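Pimari Opens Hand-Guided Robot Teaching Program to Small Manufacturers

Chaimongkol site will let shop staff record tasks by moving the arm themselves or by remote control

CHAIMONGKOL, December – Pimari today announced that its robot teaching program, Jelero, is open to outside manufacturers. Companies can send their own workers to the Chaimongkol site to show a robot arm a task, with no programming needed.

Jelero supports two ways of teaching. In the first, a worker takes hold of the arm and moves it through the job by hand. In the second, the worker stands at a control station and drives the arm remotely, watching through a small camera at the wrist. Both methods record the path of the arm, the opening and closing of the gripper, and the camera view. The recordings are then used to train the arm to do the task without help.

Pimari ran the program with one partner, Gristirard, before opening it to others. Gristirard packs small hardware parts and wanted an arm that could pick parts from one area of a table and place them in another. Its packing staff recorded 300 demonstrations over 3 weeks. Of those, 43 were thrown out, mostly for long pauses or a dropped part. The rest went into training.

"The people who do the packing every day gave us better recordings than our own engineers did," Pimari said in a statement. "They don't hesitate at the pick, and the arm learns from that."

Gristirard said its staff preferred remote control for placing parts and hand guiding for longer moves. New users can expect to spend a morning learning the controls before they record anything that will be kept.

Work areas at the site are laid out with tape. The lines give the person teaching a fixed reference for where a part starts and where it should end up, and they can be moved when a task changes – a matter of minutes in most cases.
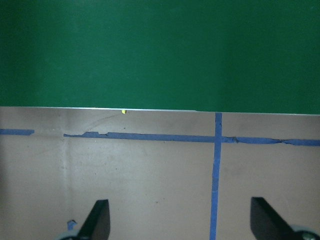 Wrist camera view of the open gripper above a tabletop divided by blue painter's tape.

Sessions for outside companies begin in January and last 2 days. Each company may bring its own parts and should send the workers who handle them now. Recordings stay with the company that made them, and Pimari will not use them for other customers without written permission.

Manufacturers can request a place through the Jelero page on the Pimari website. Parts must be light enough to lift with one hand.

About Pimari
Pimari builds robot arms and teaching tools for small factories and packing shops. Jelero is its program for teaching by hand guiding and remote control.

Media contact: Pimari Press Office, Chaimongkol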